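# Cukar cell

The **Cukar cell** is a tabletop robot cell used for pick-and-place work with household objects. It exists twice over: as a bench with arms bolted to it, and as a simulated copy in which every task is set up and tried before the real arms are switched on. The cell was put together by Yakubu Danladi and is looked after day to day by Ekene Anozie, whose setup notes have become the standard guide for anyone taking a turn at the bench. It is a lovely example of how much careful, patient work goes into getting a gripper to close on something the size of a stapler.

## Layout

The simulated cell has a white tabletop with a light wood surface behind it. The arms are white with black two-finger grippers, and they hang from a mounting structure at the back of the table. Objects are placed from a library called *Skoltuden*, which holds 98 models of everyday things: toys, kitchen items, stationery, ornaments and a good many oddities that were added simply for having awkward shapes (a great strength of the library, as anyone who has tried to grip a trophy by its cup will know!).

Each model carries a mass, a friction value and a simplified outer shape used for working out contact. That last one matters most. A spoon with a badly made contact shape will float a hair above whatever it rests on, and a gripper sent to pick it up will close on thin air.

## Setting up a scene

A scene is described in a short text file, which the scene builder, *Truvarico*, reads from top to bottom. The table and arms are loaded first, then the larger objects, then the small ones. Objects are dropped from just above the surface and left to settle for 600 simulation steps. Anything still sliding or rocking at the end of that time is flagged by name.

Danladi's early scenes were tidy, with plenty of bare table between one object and the next. They were easy to solve and taught the team very little. Later scenes are deliberately crowded, mixing tall things with flat ones and shiny surfaces with dull ones, so that the arm has to find a path between neighbours it must not touch.

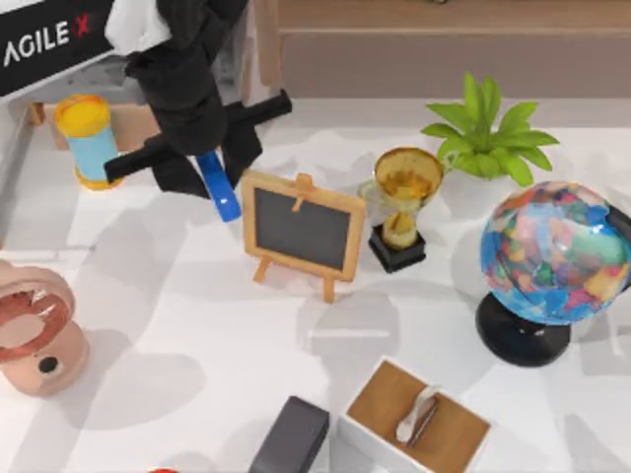
Crowding brings its own trouble. A finger that clears an object with the gripper shut may knock it over once the gripper opens, and so approach paths are always checked with the fingers at their widest. The checker sweeps the open gripper along the whole path and marks any point where it passes through another shape. If there is a clash, the first remedy is to turn the wrist, the second is to come in from higher up, and only after both have failed is an object moved.

## Gripper alignment

The step that takes longest, and the one Anozie writes about with most affection, is lining up the simulated gripper with the real one. The procedure is run on each arm separately:

1. Send the arm to its home position and zero all joints.
2. Close the fingers fully and note the reported gap.
3. Open them to 60 millimetres and measure between the pads with callipers.
4. Enter the difference in the arm's offset file.
5. Repeat at three more openings.
6. Load the same offsets into the simulation and run the grasp test.

The grasp test is made up of 26 short lifts using objects of different widths. Each lift is held for a few seconds and then lowered. A lift counts as good if the object stays level and comes to rest where it started. Long, flat things held near one end are the hardest, for they tend to pivot between the pads, and watching a stubborn one finally come up straight is a real delight.

## Upkeep

The physical arms are wiped down at the start of each session, and the finger pads are checked for shine. Worn pads go glossy before they begin to slip, so a quick look under a lamp will usually catch them in time. Screws on the mounting structure are marked with a dab of paint across the head, making any movement easy to spot.

The simulated cell needs upkeep too. Models are rebuilt when the physics engine is updated, and the settling check is run again on every saved scene. One June update changed the way thin shapes were handled, and almost every flat object in the library began creeping slowly across the table. The cure was to thicken their contact shapes slightly while leaving the visible surfaces alone.

## Naming

The two arms have separate names in the configuration files. The left one is *Nwosu* and the right one is plain *arm_b*, a mismatch that has survived several rounds of tidying. Older scene files use *left* and *right* instead, and Truvarico still accepts both.

## See also

- Contact shape
- Offset file
- Settling check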